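Striped placemats on a bare wood table: how do I stop the plates marking it?
Home & Kitchen > Table care
2 min read

We bought a pale wood table in February, and I have been a nervous wreck ever since. The dishes are white with a thin dark gray edge, and they get stacked on one end of it before meals like they own the place.
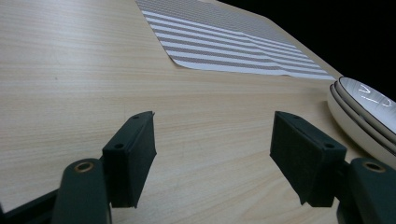 My household says to put a mat under everything and calm down. Fine, but a striped mat shows me exactly how crooked I've set it, and the second plate always ends up straight on the wood. Do I need a mat for every plate, or is there some finish that forgives people? Budget is $100, dignity negotiable.

Posted by Trallel, Aug 14, 2021

Stovance
Depends what's on the wood now. If it's oil, rub in another thin coat and let it dry overnight. If it's varnish, you're mostly worrying for sport. Check the foot of the plate, the unglazed ring underneath. Mine felt like a nail file, so I went over it with 300 grit wet paper, rinsed it, done. Lift plates, don't slide them. As for crooked, line one stripe up with the table edge and stop looking at it.

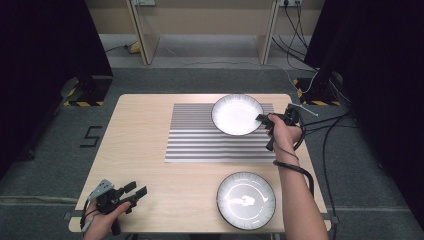 Selico
Get more mats. I had one mat and two plates for years and the bare plate won every time, there's a ring in my table to prove it. No idea about finishes.

3 comments · 1489 views · Share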